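Ticket 1628
Product: Plestenico table-clearing module
Site: Whitcombe test kitchen
Status: Open, waiting on customer
Opened: 2025-11-09

Customer report

We have been trialing the clearing routine since October to see if it can take over the after-lunch cleanup. It handles cups. Plates are the problem. The arm goes to the right spot, closes, lifts, and the plate stays on the table or comes up a little and slides out. Staff end up finishing the job by hand. Please advise if this is a setting or if the product can't do plates yet.

Support, first reply

Please send the run log and confirm the software build. Also confirm whether the plates have a raised rim or are flat all the way out.

Customer

Build 22. Rims are raised. Log attached, 748 grasp attempts, plates only.

Support

Log reviewed. Most failures have the same cause. The routine picks a grasp height from the table surface plus a fixed offset, and the offset was set for cups. On a plate the fingertips close above the rim or push down on it. A second, smaller group is from plates pushed up close to a wall, where the planner gives up on the far side and tries a poor angle from the front.

Steps to try:
1. Set object class to "shallow" in the Flokel config file. Leaving it on "auto" loads the cup offset.
2. Lower approach speed to the slow preset.
3. Turn on rim grasp, one finger over and one under.
4. Rerun the plate task in simulation before going back to the real table.

Customer

Did 1 to 3. Better in the open. Still fails near the wall. Simulation is set up with one plate at the back of the table, will run tonight.

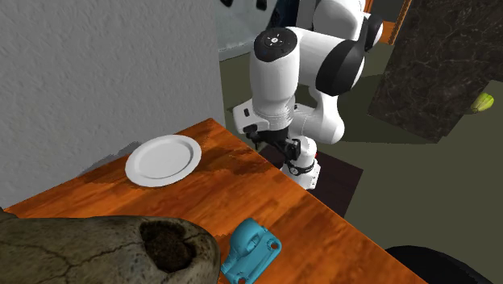 Can we take a person off cleanup once this is fixed?

Plan on keeping the person for now. The fix covers single plates with clear space around them. Stacks, plates with food on them, and silverware are not supported in build 22, and someone has to reset the arm after a failed grasp.

Support, internal note

Wall case passed to the planning team at Cirnport under 2094. Same failure seen on one other site with bowls. Customer to send the simulation log. Do not close on the open-table result alone.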